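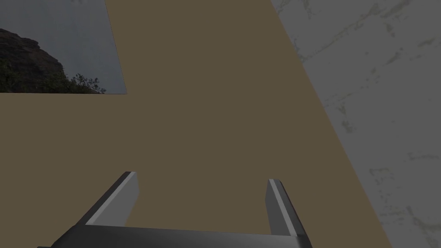
1/6 Zur Laufleistung von Filipa Pacheco, Runningback bei Revila. Grundlage sind die Play-by-Play-Daten der Saison, Stand 12/09/2024.

2/6 217 Läufe, 793 Yards. Macht 3,65 pro Versuch. Klingt mäßig, enthält aber alle Short-Yardage-Situationen, und davon bekam sie im Team die meisten.

3/6 566 der 793 Yards kamen nach dem ersten Kontakt. Anteil 71 %. Die Line öffnet also wenig, vor allem über rechts, seit Cunha auf Guard gerückt ist.

4/6 Outside Zone läuft bei Revila fast nur aus 11 Personnel. Die Linebacker von Lumanlan haben das im Juni sauber gelesen und den Cutback jedes Mal zugestellt. Neves als Coordinator blieb trotzdem dabei.

5/6 Vorschlag: mehr Gap-Schemes, Pull über den linken Guard, Fullback als Lead Blocker. Dann kommt sie mit Tempo an die Line und muss nicht im Backfield schon ausweichen.

6/6 Kontakt-Yards sind von Hand am Video erfasst, Fehler je Lauf bis zu einem Yard. Touchdowns und Fumbles trage ich nach, sobald die Bögen vom Spiel gegen Fletari vorliegen.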